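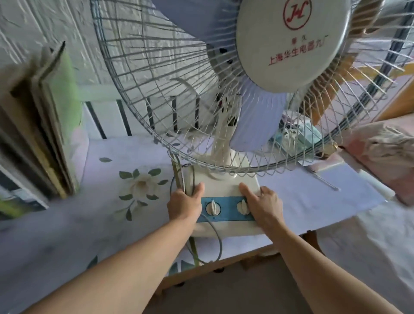 Most of the arguments I hear about household robots are about hardware. Can the hand close firmly enough, can the arm reach the shelf, how long does the battery last. I think the bigger problem is what we give these machines to learn from, and in particular how narrow it is.

Grelico, a company I have followed for a while, put out a set of 2000 recorded household tasks in May. I read through the task list twice. The tasks are sensible: open a drawer, turn a knob, unplug a lamp. But 570 of them were recorded in the same 4 kitchens, and those kitchens were all fitted out recently. The knobs have clear markings and plenty of room for fingers.

People don't live in those kitchens. They live with a fan that is older than they are, standing on the bed because that is where there was space. It has two rotary knobs, and you learn to brace the base with one hand while you turn one with the other. A person does that without thinking about it. A learning system has to be shown, and shown in a real bedroom with a cord lying across a flowered sheet.

Plukico goes about it the other way. They pay people in Tunstall and Postach to record themselves doing small jobs at home, with whatever they own. The recordings are messy. Hands cover the part you want to see. One fan is handled three different ways by three people in the same family. The engineers I talk to complain about this, and I understand why — it makes the labeling slow and the early results look bad.

I still think it is the right way to spend the money. Clean examples teach a system to work in clean places. If the goal is a machine that can help an older person who has kept the same appliances for decades, then those appliances have to be in the examples, and so do the habits of the people who use them.

There is a fair objection about privacy. A bedroom is a private place, and a fee doesn't settle everything. Plukico lets people withdraw a recording for 3 months after sending it in. I would make that longer, and I would pay more for each one.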